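Workshop notebook, March

Bench started 8.15. Kettle descaled at last.

Main job today the Tumgate clock, movement out of the case and on the test stand. Owner says it loses badly in the cold and gains when the heating comes on, wants to know why the last repair didn't cure it. Last repair was Stusard, twelve years back going by the scratch mark inside the back plate. Decent work mostly. New bushes front plate, nicely done, no complaints. Suspension spring is wrong though — too thick and a touch short. Have ordered the right one from Primard, plus a spare.

Pendulum rod: steel, not wood as the owner told us. So of course it wanders with temperature. Not a fault as such, it's how it was made. Will explain when they collect. Could offer a new rod but Ingeborg against it, says leave the old one alone and let them live with a few seconds. I agree, more or less.

Stripped and cleaned going train. Notes for whoever puts it back:
centre arbor, rear pivot lightly scored, burnished, fine now
third wheel ok
escape wheel, one tooth slightly bent, straightened, check again under the glass before assembly
pallets worn, both faces. Grooves you can feel with a fingernail. Shifted them along the arbor so they run on fresh metal. Did NOT restone. If amplitude is still poor then we restone, not before
back cock screw is a replacement and the head is too big, fouls the case. File it or find another in the tin

Strike train not touched yet. Reynaldo has it, parts in the blue tray. Don't mix with the parts in the white tray, that's the Pillay carriage clock and some of the screws look the same and are not.

Cleaning fluid. New batch is weaker than the old, or feels it. Left the plates in 50 minutes instead of the usual half hour and there was still brown in the corners. Pegged out by hand after. Felicidad thinks the bottle was topped up with water by mistake. Possible. Have opened a fresh one and writen the date on the cap, please everyone do this.

Rate test, late morning. Movement back together without strike, old spring still in, just to get a starting figure. Ran it against the quartz reference. Beat uneven to start with, bent the crutch a hair to the left, better. Amplitude low but steady. Lost 4 seconds in the first hour. Bob raised one turn of the nut. Then someone shut the stock room door hard and it stopped dead. The stand is still not rigid enough, I've said so before. Wants screwing to the wall and not to the bench, the bench moves every time anyone leans on it.

Restarted 1.40. Left alone all afternoon.

Temperature trial, idea from Dinesh: put the whole thing in the old drying cupboard overnight with the door shut, then one night with the small heater in there on low. Two readings, same nut setting, difference tells us what the rod is doing. Worth it. Only takes two nights. Need the max/min thermometer back from the front shop.

Other bits.

Pillay carriage clock: platform escapement sent out, waiting. Glass, one bevelled panel chipped at the corner, owner knows. Repeat button sticks. Oil was like treacle.

Mainspring stock low. Down to 98 in the big drawer, and most of those are sizes we hardly ever use. Jayson wants to buy a box of 300 mixed from the closing down sale up north. Cheap per spring but it'll be mostly alarm clock sizes again. I'd sooner buy the six sizes we get through. Leave till end of month.

Lathe: headstock belt slipping again under any sort of load. Turned down two bushes and had to nurse it. New belt is in the second drawer, needs somebody with small hands and patience.

Bush sizes used today, for the book: front plate none. Back plate two, third wheel and escape. Reamed from the inside, pressed in flush, checked endshake with the plates pinned. Endshake on third a bit generous but will do.

Oil: the light clock oil on the escape and pallet pivots, heavier on the rest. None on the pallet arbor hole until we're done shifting them about. None in the crutch slot either apart from the tiniest smear. Last person had flooded it and it had picked up fluff like a carpet.

To do
strike train, Reynaldo
suspension spring when it comes
screw head
stand to wall!!
ring Tumgate and warn them it'll be another fortnight
thermometer

5.20 reading: lost 2 seconds since the restart. Much better than I'd hoped with that spring. Don't touch the nut. Lights off, door shut quitely please.
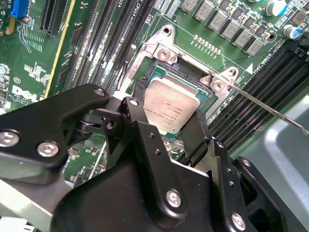
Felicidad Tagle: I'd do the cold night first if the heater isn't free. Also please wait for the new suspension spring before either trial, or we'll have two readings off a part that's going in the bin and have to do it all over again. Thermometer is on the shelf behind the till, I'll bring it through in the morning.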